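Rollcontainer Bredosero – Unterbau und Beistellung für Arbeitsplätze
Hersteller: Godell 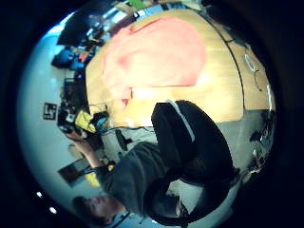 Der Korpus besteht aus melaminharzbeschichteter Spanplatte, die Fronten sind wahlweise in Korpusfarbe oder in Eiche furniert erhältlich. Alle Kanten sind umlaufend mit 2 mm ABS belegt. Die Rückwand ist eingenutet und sichtfertig ausgeführt, der Container kann daher auch frei im Raum stehen.

Ausführungen
Typ B2: ein Materialauszug, zwei Schubladen
Typ B3: ein Materialauszug, drei Schubladen
Typ BH: ein Materialauszug, eine Schublade, ein Hängeregisterauszug für DIN A4

Die Schubladen laufen auf kugelgelagerten Teilauszügen, der Hängeregisterauszug auf einem Vollauszug mit Einzugsdämpfung. Eine Auszugsperre verhindert das gleichzeitige Öffnen mehrerer Schübe. Typ BH wird zusätzlich mit einer fünften Rolle unter der Front geliefert.

Technische Daten
Tiefe: 79 cm (Typ BH), übrige Typen 60 cm
Breite: 43 cm
Rollen: weich für harte Böden, vorn feststellbar
Schloss: Zentralverriegelung mit Wechselzylinder, zwei Klappschlüssel
Griffe: Bügel oder Griffleiste Tomico, Aluminium eloxiert

Die Container werden montiert geliefert. Lieferzeit in Standardfarben 3 Wochen, mit furnierter Front 6 Wochen – Betriebsferien im Juli ausgenommen. Gleichschließende Anlagen sind bei der Bestellung anzugeben, ein nachträglicher Zylindertausch ist mit Demontageschlüssel möglich.

Zubehör: Stifteschale, Querteiler, Sitzkissen mit Klettbefestigung
Anfragen zu Sondermaßen: Arturo Caputo, Objektberatung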